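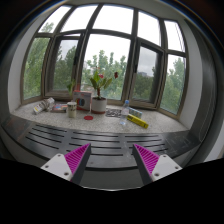 Anhang 1: Fensterbank Plaken, Greifer vor Topfpflanze und Flasche

Ticket 215 – Flasche auf Untersetzer, Import bricht ab
Gemeldet von: Eylül Akgül

Von 90 Demos hat Wan 6 verworfen, Grund laut Log: »Ziel unklar«. Ziel ist der rote Untersetzer, das steht so in der Aufgabe. Wan liest offenbar ungern. 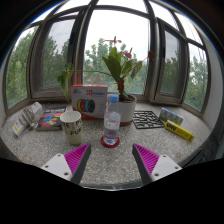 Kalibrierung wiederholt, Zeitstempel geprüft, beides unauffällig. Bitte bei Drerkstead nachfragen, ob die Blüten als Ziel durchgehen – rot sind sie ja auch. Status: offen.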